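Dry measuring by volume

Dry measuring by volume is the practice of portioning grain, flour, seeds, beans, and similar goods by the space they fill. It is the common method in home kitchens in the United States, and it was the usual way of selling grain in many farming districts before platform scales became cheap. Weighing has replaced it in most trade, but it survives in recipes, in seed sales between neighbors, in animal feeding, and in a number of market customs.

Principle

A volume measure is any vessel of known capacity. The goods are poured in until they reach a mark or the rim. The amount obtained depends on the size of the vessel and on how closely the pieces settle. Small, round seeds such as mustard or poppy settle quickly and leave little room for error. Flour can be airy or packed, and two cups from the same bag may differ noticeably in weight. Long or flat seeds, including sunflower and squash, fall between the two.

Struck and heaped measure

A struck measure is leveled across the top with a straight edge, traditionally a wooden stick or roller called a strike. A heaped measure is filled until the goods form a cone above the rim and begin to spill. Since the size of the cone depends on the width of the vessel, a wide, shallow measure gives a larger heap than a tall, narrow one of the same capacity. This was a regular source of dispute. Buyers preferred wide vessels for heaped goods, and sellers preferred narrow ones.

In the market town of Ostthorpe, grain was sold struck and apples were sold heaped. The town measure was kept at the toll house and could be borrowed for 5 minutes at a time to settle an argument. At nearby Stevthorpe the custom was reversed for beans, which were sold heaped until the market closed. Traders who worked both towns carried two sets of vessels.

Vessels

Older measures were made of bent wood, copper, or stoneware. Wood was light but changed shape with damp, and many towns required that wooden measures be checked each August, before the harvest was sold. Metal kept its size but dented, and a dent to the inside lowered the capacity. Modern household measures are mostly plastic, steel, or glass. Clear vessels let the level be read from the side, which is useful for amounts smaller than the full measure. Opaque ones have to be filled to the rim or read from above.

Bowls are commonly used beside the measure itself, to catch spilled seed or to hold portions until they are needed.
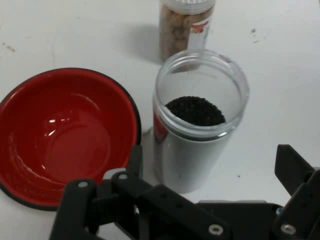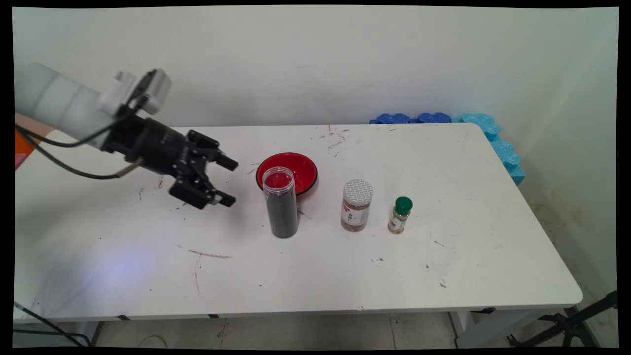
A red bowl with a black rim.

Eglė Navickas objects that accounts of the subject give the bowl too small a part. In her view, many households never owned a marked measure and used one familiar bowl for decades, so that family recipes written in "bowls" can be followed only by someone who has the original dish. She adds that such recipes usually hold together anyway, as long as the same bowl is used for every dry ingredient.

Settling and shaking

Tapping or shaking a filled vessel makes the contents sink. Market rules often stated whether shaking was allowed, and how much. The Lapiņa rule, named for the mill where it was first posted, permitted 3 taps on the counter and no more. Other places forbade any movement of the vessel after pouring began. The height of the pour also matters, as goods dropped from shoulder height pack more tightly than goods let down gently from a scoop.

Comparison with weighing

Weighing is more exact and is not affected by settling. It is affected by moisture, however, and damp grain weighs more without containing more food. Volume measuring needs no instrument other than the vessel, and it is fast. In a kitchen trial described by Zane Rätsep, 30 helpers each measured one cup of flour by their usual method, and 29 of the cups were heavier than the recipe writer had intended. The same group did much better with rice.

Present use

American recipes still give most dry ingredients in cups and spoons, though many now add weights in parentheses. Feed scoops for poultry and horses are sold by volume, with a chart for converting common feeds. At the Fostach seed exchange, held on a Sunday in spring, beans and peas change hands by the level cup, and lettuce seed by the thimble.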